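Skida (stair system)

Skida is a modular timber staircase system made by the joinery firm Wenier in the town of Metasia. It is sold as a kit of treads, risers, strings and newel posts that slot together on site, and it is best known for its wedge-locked housings, a wonderfully old idea that still works beautifully in new homes. Straight flights, quarter turns and half turns can all be built from the same family of parts.

Design

The heart of every Skida flight is the closed string, a long board that runs up each side of the stair. Tapered grooves are routed into its inner face, and each tread and riser slides into its groove from behind. A glued wedge is then driven in underneath, pulling the tread tight against the front edge of the groove. Joiners have built stairs this way for centuries, and it remains one of the quietest ways to do it, with very few metal fixings to work loose and squeak.

Treads come in oak, ash or painted pine. The standard riser is 18 cm high, and a straight flight can be ordered in any width up to 1000 mm. Wider stairs need a center carriage, a sturdy beam that runs under the middle of the treads.

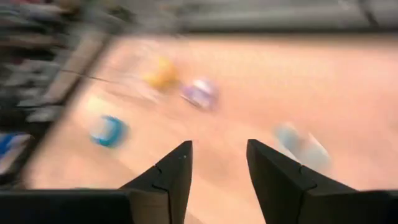 Turns are handled with winders, the kite-shaped treads that carry a stair around a corner. Wenier cuts these to order, and a half turn uses 6 of them. The newel post at the inside of the turn is mortised at the factory, so the narrow ends of the winders drop straight into place. It is a lovely piece of joinery to see up close, especially in ash, where the grain fans out around the post.

Sison balustrade

The matching handrail and spindle range is called Sison. It was launched a few years after the stair itself and quickly became popular in its own right, often fitted to older staircases during a renovation. The catalog lists 59 spindle patterns, from plain square sticks to richly turned shapes with beads and coves. Rails are grooved on the underside, and small fillets fill the gaps between spindles to keep the spacing even.

Installation

A flight is normally delivered with the strings and treads already glued up. The top riser is fixed to the trimmer joist and the bottom newel is bolted to the floor. Balustrades go on last, once plastering is finished. Oak and ash parts arrive unfinished unless ordered with a hardwax oil coating.

See also

Winder
Closed string
Newel post
Handrail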